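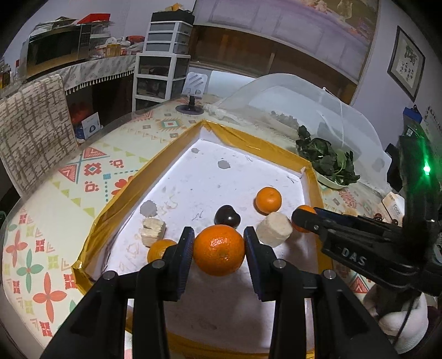 Mandarins in the gold-edged tray, with one between the fingers of the nearer gripper. Dining table set, Divo home recordings.

Divo at Home: The Fruit Table
Gallery page put together by Fionnuala Heffernan
Posted 5/7/25

Welcome to the fruit table page, and thank you for stopping by! Many of you have written to ask what the collecting work looks like once it leaves our office and goes into people's houses, and the short answer is that it looks a lot like somebody tidying up before dinner, very slowly, over and over, with a tool in each hand. The longer answer is below. I have let myself go on a bit, as I usually do, so pour yourself something and skip ahead whenever you like.

Divo is our learning system for small household handling jobs. It learns from examples of people doing those jobs with hand-held grippers, and every example is one complete go at one job, from reaching in to letting go. The mandarin set is the one I get asked about most and also, I admit, the one I'm fondest of. It stands at 1416 recordings as I write this, and we mean to take it up to 2000 before we close it and move along to the vegetables.

About the fruit

Mandarins were Rongrong Dai's idea. We had been using foam balls before that, and the foam balls were lovely to work with and taught Divo a number of things that weren't true of anything you would find in a kitchen. A mandarin is a much better teacher. The skin has dimples and a shine to it, no two are quite the same size, and if you come down on one a little to the side it will roll off as if it had somewhere to be. Rongrong shops for them herself and likes a mixed bag, the small ones along with the big ones, and she will put back a net that looks too even.

We try not to give the fruit a tray to itself either. In the photo there's a shiny dark brown, nearly black thing sitting right behind the mandarin in the gripper, and a couple of pale blocks farther back. Company like that is good for the examples. A person reaching for a mandarin with something close behind it comes in at a different slant from a person with open floor on every side, and they mostly don't notice they're doing it. Those little adjustments are what we're after, and I have never managed to get anyone to do them on request.

About the tray

The tray has a white floor and walls wrapped in shiny yellow-gold tape, and yes, the tape on the far wall is wrinkled and peeling. Tianyou Shao has offered to redo it more than once and I keep asking him to wait until the set is finished. Half a set with smooth walls and half with wrinkled ones is fine if you planned it, and we didn't plan it. The gray patches and the faint scribbles on the floor stay as well. A tray at home is never spotless, and if Divo only ever saw clean white it would be awfully surprised the first time it met a crumb.

The gripper shadow falls across the near part of the floor too, broad and gray. I used to fuss over shadows. Muchen Kong talked me out of it during our first month, very patiently, by playing me recordings one after another until I could see that the shadow arrives at the fruit before the fingers do, and is really quite a useful thing to have in there.

About the two grippers

People are sometimes surprised that we work with two. The second one is at the right in the photo, reaching in over the tray wall near another mandarin, with its green light glowing. For a job like "pick up one mandarin" you don't need it, of course, but most of our jobs run on from one to the next, and plenty of them want a second hand for steadying or for passing things across. So we ask people to keep both in use from the start of a session. It feels clumsy for the first while (mine certainly did, I looked like I was trying to knit with fire tongs) and then at some point your arms stop arguing with you.

The fingers on the nearer one have dark blue ribbed pads. We log which pads were on for every recording, and if you're one of our home collectors reading this, please do keep writing it down, even on the days when you haven't changed them. Chrysanthi Sotiropoulos looks after the logs and she would much rather read "same pads" all afternoon than guess.

About the table

I love this tablecloth. I could look at it all day, the coral-red flowers and the stepped diamonds and the crossing blue lines, and for our purposes it is wonderfully busy. The early Divo examples came off plain gray desks at the Estine office, and the system got rather good at plain gray desks. Then we tried it on a patterned cloth and it went off toward a printed flower with great confidence. We've been gathering home tables ever since, 11 of them so far for the fruit set, and patterned cloths are always welcome.

We also ask collectors not to clear the room for us. There's a mesh food cover on this table with leafy greens beside it, a microwave on the side table behind, drawers, calligraphy on the wall, all the ordinary things a room has in it. Please leave yours the way they are. Move anything breakable or private, and beyond that let it be your own dining room.

How a session goes

I'll put this down for the people thinking of joining us, because the sign-up sheet makes it sound much stiffer than it is.

You set the tray where you can reach all of it without leaning. You put the fruit in by hand and give the tray a little nudge so things settle where they like. Then you start the recording, do the job once at the speed you'd normally do it, and stop. Mix the tray up and go again. We ask for 7 minutes at a stretch and then a proper break, with the grippers set down and your hands opened and closed a few times. People get keen and want to run straight through, and the recordings from tired hands show it.

If you drop a mandarin, keep going. Pick it up again and finish the job. Those recordings are marked "recovered" in the log and we're always short of them. If one goes right off the table, stop there, mark it "left the table," and start a fresh one. Fruit that has been on the floor goes to the compost pile and doesn't come back into the tray.

Swap in new mandarins when the skins go soft. Tianyou wrote a whole page on judging softness, which you're welcome to have, but your thumb will tell you the same thing.

Where the recordings go

Each session is checked by a person before it joins the set. Chrysanthi and Muchen share that work between them, one watching and one reading the log, and they swap over at lunch. They look for a clean start and a clean finish, a label that matches the job, and anything in the background that a household might not want kept. If they find something of that last kind, the recording is deleted and we write to let you know.

Coming next

The vegetable set opens in July, starting with small potatoes and then, if Rongrong gets her way, radishes with the leaves still on. I'm told the leaves will be a great deal of trouble. We have room for more tables, and we'd be especially happy to hear from anyone with a round one, a glass one, or a cloth your grandmother gave you that you have never known what to do with. Write to me through the contact form on the Estine page, put "fruit table" in the subject, and tell me a little about your dining room. I do read them all, though it may take me a few days to answer.

Back to the Divo at Home galleries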